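Ticket 536: Gift wrap fee charged twice, sometimes, when it feels like it
Opened: 31/05/2026
Store platform: Closus
Checkout add-on: Kuritz Extras
Priority: Normal (your dropdown, my gritted teeth)
Status: Resolved, allegedly

Original report

We run a small mail-order shop for jarred and canned things, and we sell cloth wrapping as an option at checkout. The option costs 5 dollars. Since the last Kuritz update, certain customers are charged 10. They notice. People who will happily pay for fabric around a container they plan to open in the kitchen turn out to be very attentive readers of receipts.

What I expected: tick the wrap box, pay 5 dollars.
What happens: tick the wrap box, pay 5 dollars, go back to fix your address, pay 5 dollars again for the same wrap.

Steps to reproduce:
Add any item to the cart.
Tick "Cloth wrap."
Go on to shipping.
Click "Edit address," change anything, save.
Look at the total and feel your opinion of software confirmed.

Already tried, so please don't send me the article: cleared the cache, cleared the other cache, used a private window, used a different browser, turned the add-on off and on, logged out and in again. I also read the article.

Update 1

First reply was the article.

Update 2

More testing. The second fee only shows up if the shipping zone changes. Fixing a typo in the street name does nothing. Moving from the Bezerra zone to any other zone doubles the wrap. Moving back doesn't remove it, so a customer with poor geography and a lot of patience can in theory keep buying wrap until the card is declined. I stopped at 55 dollars of wrap on one test order and would like it noted that I did so voluntarily.

The order screen shows a single line reading "Cloth wrap, qty 1," with the wrong amount next to it. The packing slip agrees that it's one wrap. The card processor, the only party here that matters, disagrees with both.

One wrap per container is all we sell. Flowered cloth, ties across, lid left showing in the middle.

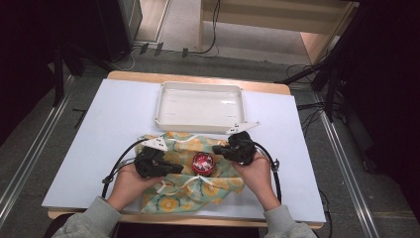
Kuritz Support replied that the fee is stored per shipping zone, so a change of zone creates a new fee record without closing the old one, and asked whether we had "Carry extras across zones" switched on. They added that it's on by default for stores that came over from Vurneck.

We came over from Vurneck. I'd never seen the setting. It lives under Taxes, next to the rounding rules, where I suppose one would naturally go to think about fabric.

Update 3

Switched it off. New test order, changed zones, changed back. The wrap stayed at 5 dollars throughout. Tried it again on my phone with the same result, apart from the total being hidden behind the chat bubble. I'm not opening a ticket about the chat bubble today.

Existing carts are still wrong. Anyone who put something in the cart before the setting changed keeps the doubled fee until the cart expires. Is there a way to flush those from our side, or do I wait?

Reply from Kuritz Support

Open carts can be recalculated under Tools, Maintenance, Rebuild totals. Please run this 2 times, as the first pass only marks the records.

Update 4

Ran it 2 times. The first pass said "Complete." The second pass also said "Complete," with what I took to be more sincerity. Open carts now look right. Refunds for the May orders are going out by hand from the Closus side, since the add-on's refund button wants to return the whole order along with the wrap.

Please leave this open until the refunds clear.

System message

This ticket was closed automatically. How did we do?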